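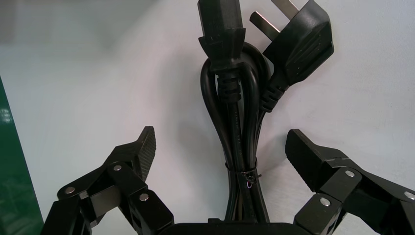

A power cord between the gripper fingers on the packing line at Rodden.

Cord station changes at Rodden
By Lleucu Lloyd
19/12/2019
Print this page | E-mail this page

The accessory bench at the Rodden building has run with a robot arm on the cord station since May. Every Hitau unit we ship needs a power cord in the carton, and until this spring two people on each shift did nothing but pick cords and drop them in. The arm now does the picking. A busy shift at that station comes to 1,444 cords.

Cords arrive from Mollberg folded and tied. The arm handles a tidy bundle well and has more trouble when the plug has swung out to one side or a tie has come off. In those cases it stops and the light over the station turns yellow. Whoever is on the bench clears the cord by hand and presses the restart button. Please do not reach in before the light changes.

No one was let go over this. The people who packed cords now rotate through final check, labels and the arm itself, and 7 of them have finished the operator course. The course takes 40 hours, is paid at the normal rate, and counts toward the next pay grade. Sign-up sheets for the next round are outside the Beddoe training room.

We have heard two complaints more than once. The first is that final check is harder on the feet than the old seated job, and new mats and stools are on order. The second is that the arm sets the pace. Shift leads can slow it from the panel and have been told to do so when asked.

Questions about the rotation go to your shift lead or to extension 314.

Comments (7) | Shares (40)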